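3.2 Refrigerant charge and evaporator frost in small heat pumps

The second series dealt with split heat pumps in heating mode, where a low charge is often mistaken for a slow defrost control. Units at the Pimbridge and Ovgate sites were fitted with thermocouples on the liquid line and the outdoor coil. Logging followed the procedure of Gajdoš and Vaněk, with readings taken every 4 minutes.
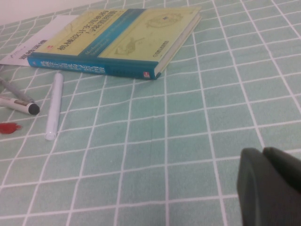
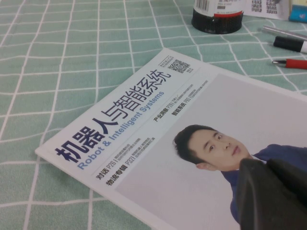

Figure 8. Printed matter on a checked green tablecloth.

Does a low charge by itself cause early frost on the outdoor coil? In most of the units tested it did. With less refrigerant in the circuit, the suction pressure fell, the coil surface dropped below the dew point sooner, and frost formed first on the rows next to the distributor. A dirty coil gave a more even layer across the whole face.

The two faults were separated by subcooling. In undercharged units the liquid line showed almost no subcooling at the outlet of the indoor coil, while units with a blocked outdoor coil kept a normal value until the last part of the cycle. Suction pressure alone did not tell them apart. Zelenák and Čierny reported the same overlap for larger packaged units, although their units used a fixed orifice.

Defrost was started by coil temperature in all 17 units. Time-based control was not tested. One unit at Ovgate was left out of the comparison after its reversing valve was found to leak internally, which raised the suction temperature and hid the effect of charge. The remaining data cover 200 defrost cycles, most of them recorded in March. Cycles that began during the morning warm-up were kept in the set but are marked separately in the tables, as the indoor fan speed was not steady in that period.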